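Small tips for drawers that stick
Written by Seul-gi Ko, 25 March 2018

In my apartment in Muston all the drawers are old, and in December two of them stopped to open fully. I did not want to buy new furniture, so I tried some things, and I write here which ones helped me.

First take the drawer out completely and put it on a towel. Look at the runners in good light. In my case there was old paint and also crumbs, very many crumbs. I used a dry toothbrush and after that a cloth with a little dish soap. Let it dry until the next day.

When the wood is clean, rub a plain white candle along the bottom edges. Press quite hard. Two passes are enough for a small drawer. Please do not use cooking oil, it becomes sticky and collects dust, I made this mistake before. 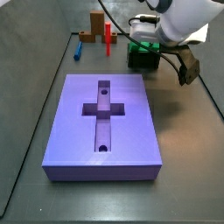
If the drawer is still tight after the candle, find the shiny places on the side. They show where it rubs. Sand only there, with paper of grit 60 first and then something finer, and try the drawer often. It is easy to take too much.

For a loose handle, put a wooden toothpick with a drop of glue in the screw hole, break it at the surface, and wait one night before you turn the screw in again.

My kitchen drawer is 52 cm wide and it still goes a little crooked when I pull from one side. With both hands it is fine.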